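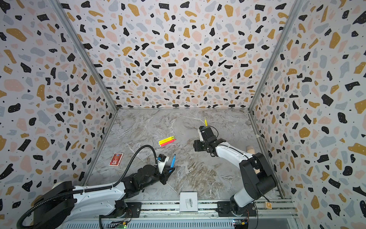
The **Kerier line** is a group of two-armed sorting cells at the Tredow stationery returns plant in Clellesmont. It handles opened and mixed sets of pens, markers, crayons and similar goods sent back by stores. The line was supplied by Strazds and entered regular service on February 14, 2019. Each cell has two arms fixed to a shared aluminum rail along the front of the work surface, and both arms can hold an item at the same time: a blue marker may be in the left gripper while the right one holds something yellow, with further pieces lying loose between them. The line is mainly of interest for its effect on the jobs of the sorting staff, which were redefined rather than removed.

## Background

Before the cells were installed, returned sets were emptied onto benches and sorted by hand. A sorter picked up each piece, checked the tip and the barrel, matched it to a color group and placed it in a tray. Work was paid by the hour with a tray bonus. The most common complaints recorded at the plant concerned wrist strain and the pace of the last two hours of a shift.

## Operation

A cell receives a small batch on a flat surface. The arms pick pieces one at a time, turn them upright and present them for checking. Cameras mounted at the wrists give a close view of the piece and of the surface behind it. Pieces of different width and finish are mixed on purpose, as they are in real returns. Slim round barrels are the hardest case — they roll when touched off center, and a poor first contact can move a neighboring piece as well.

Pieces that the cell cannot classify are left on the surface. An attendant clears them at the end of the batch and enters a reason code.
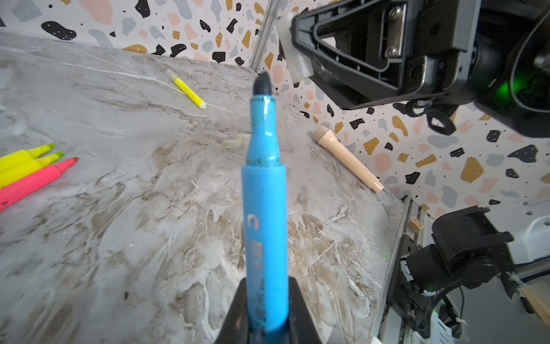 *Wrist camera view: an uncapped blue marker gripped at its lower end, tip upward.*

The upright grip leaves the tip and most of the barrel exposed. Printing on the barrel is used where it can be read, but worn lettering is common on returned goods. Color and tip shape are therefore checked first, and a piece with unreadable print is not rejected on that ground alone.

## Changes in staff work

The plant employed 44 sorters before the change. Of these, 13 were retrained as cell attendants, and the others stayed at the hand benches or moved to packing. Attendants load batches, clear leftovers, clean ink from gripper fingers and correct wrong labels in the batch record. Each attendant covers several cells.

The tray bonus does not apply to attendants and was replaced by a fixed supplement. Lifting and repeated pinching were reduced. Standing time increased, and so did time spent at a screen. Attendants also took over a task that had belonged to shift leads — deciding when a cell should be stopped.

## Reported results

A plant review held in December gave the output of the line as 1600 pieces per shift. The same review listed 157 stops, most of them cleared by the attendant without a call to maintenance. Hand benches remained faster for crayons with torn wrappers and for sets containing string, tape or loose caps, and such sets are still sent to them.

## See also

- Bench sorting
- Machine tending
- Returns handling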